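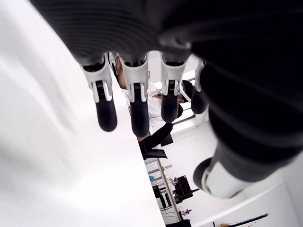
Trendmont Books back room check, August

Done by me with Lejla Janevski holding the clipboard. Same list as last time, comments where I had any.

Stepladder, feet and hinges: OK. One rubber foot is getting thin, so I've put it on the order list.

Biography bays, fixings to wall: OK on three, NOT OK on the one holding the sailing and exploration lives. I could rock it with one hand! Those big hardcovers about tea barons and polar captains weigh a tonne and somebody keeps shelving them up top. Moved them down myself. Please leave them there.

Stock count against Fatura: 203 titles on the sheet, 203 on the shelves. Very pleased with that one.

Aisle clear for author night: OK once we'd shifted 2 trolleys. We're set for 125 chairs and I'd love to squeeze in another row, but then the rear door is blocked, so no.

Rear door and exit light: door OK, light flickering. Vesna Omerović has rung the electrician.

Extinguisher tag: in date.

Power leads at the signing table: 4 checked, 1 binned. It had a nick near the plug (the lamp lead, the brown one). Use the spare from the Sampaio display for now.

Box cutters: all in the drawer, blades in. Thank you, whoever's been doing that.

Carpet edge near Memoir: NOT OK, still lifting. I taped it in autumn and the tape's had it. I caught my own toe on it carrying a stack of proofs - no harm done, but it needs proper glue this time.

Kettle corner: OK. Colour of the tea towel is another matter.

Still open: wall bracket, exit light, carpet edge. I've logged all three in Esis and I'll recheck the bracket before the chairs go out.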